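Plirkcombe Manipulation Group
Minutes of the project meeting, February 17, 2019

Present: the group lead, two from controls, one from perception, the data person, and the visitor from Stovambridge, who stayed for the whole thing in spite of having been told when the coffee ran out.

Apologies: the hand specialist, who was at the dentist.

1. Minutes of the last meeting

Accepted, after the word "robust" was struck from item 4. Perception asked that it be struck from all future minutes as well. The group lead said she would see how the results looked first.

2. Matters arising

The November data has been found. It was on the drive labeled "empty." The data person has relabeled the drive and would like people to stop helping.

The request for a second spare wrist cable is still with purchasing. Purchasing wants to know why the first spare was used. Controls will write back and say it was used as a spare.

3. Produce placing: the contact-first method

Controls presented the comparison between the old pipeline (plan a grasp from the camera, close the hand, hope) and the method the group has been calling contact-first. In contact-first, the hand goes in slowly from one side with the fingers mostly relaxed, touches the object, and keeps a light press on it while the controller builds an estimate of how much it gives. Only then does it decide whether to push, grip, or back off. The camera picks the side to approach from and is then largely ignored, a design choice that perception described as hurtful.

The bunch of grapes remains the main test object. It has no sensible center, it changes shape when looked at, and the depth camera thinks it is fog. Controls noted that a bunch resting on slats behaves differently from one on a flat board, as a slat edge can catch a stem and hold the whole bunch while the hand reports that everything is going well.

The data set now stands at 2417 attempts, all on the crate stand, of which 319 were thrown out. Most of those were thrown out for the timestamp problem. The visitor asked how many were thrown out for looking bad. The data person said none, and offered to show her the list, and then did show her the list, which took some time.

On the attempts that were kept, contact-first moved the bunch to its target position with fewer dropped or snagged bunches than the old pipeline. It was also slower, and by enough that the plot had to be redrawn with a taller axis. The group lead asked that both plots go in the paper, at the same size and on the same page.

Discussion followed on whether the hand is really estimating softness or has simply learned that the right side of the upper crate is where soft things live. This was felt to be a fair question and an unwelcome one. Controls pointed out that the crates do differ, and that the small dark bunch in the lower crate was not in the training runs. Perception pointed out that a lower crate is still a crate. 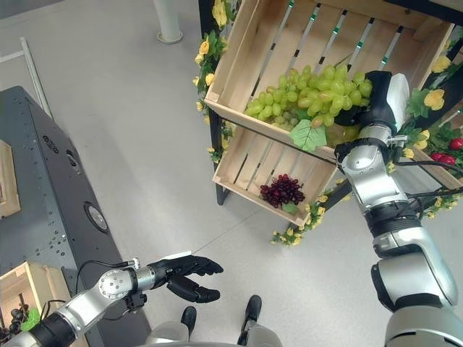
4. Left arm

At present the left arm is told to hold an open-hand pose out of the way while the right arm works. The visitor asked whether it could do something useful. Controls said that this was the plan in the original proposal, on page 11, and that the plan is still on page 11.

Two options were discussed. The first is to have the left hand brace the crate during a press, so that movement of the stand does not get read as softness in the fruit. The second is to leave it alone until the paper is in. The group lead is in favor of the first in principle and the second until the deadline. Agreed.

There was a short side discussion on whether the open hand throws off the visual tracker when it drifts into view. Perception will run the tracker on a set of trials with the hand masked out and report back. Perception would like it minuted that they proposed this last fall.

5. The foliage

Controls asked once more whether the garlands and artificial leaves on the stand could be taken down, on the grounds that a leaf hanging over the front of a crate is sometimes segmented as part of the bunch, and the planner then tries to be gentle with it.

Perception argued for keeping them. The method is meant to work on a dressed display, and a bare stand would make the results look better and mean less. The visitor agreed, and said reviewers at her end would ask about clutter before they asked about anything else.

The leaves stay. Controls asked that their objection be recorded. It is recorded.

6. Baselines

The visitor reported on the Stovambridge attempt to run the contact-first code on their own arm, the Hulme. It compiled. After that the account became less cheerful. The main trouble is that the press threshold is written into the code as a bare number, with a comment beside it that reads "ok for now." Controls accepted responsibility for the number and, after a pause, for the comment.

It was agreed that the threshold should be set by a short calibration routine at the start of each session, and that the routine should be described in the paper in enough detail for a stranger to repeat it. The visitor offered to be the stranger.

The Jornmont simulator was raised as a third baseline. Its grapes are rigid spheres joined by rigid stems, and on these every method scores perfectly. Not adopted.

7. Paper

The title is still under discussion. "Touch Before You Grasp" was thought to be taken. "Pressing Matters" was put forward and will not be minuted further.

The limitations section currently runs to one sentence. The group lead asked for a page, covering speed, the single stand, the idle left arm, and the question raised under item 3. Controls will draft it. Perception will make it longer.

8. Room

Room 1857 has been double-booked again. Facilities say the calendar is correct and that we are not in it.

9. Actions

Controls: calibration routine; draft of limitations; reply to purchasing, politely.
Perception: tracker runs with the left hand masked.
Data: publish the list of excluded attempts with the reason for each.
Stovambridge: rerun on the Hulme once the calibration code is in.
Group lead: facilities.

10. Any other business

The data person asked who had been eating at the annotation desk. There being no answer, the meeting closed.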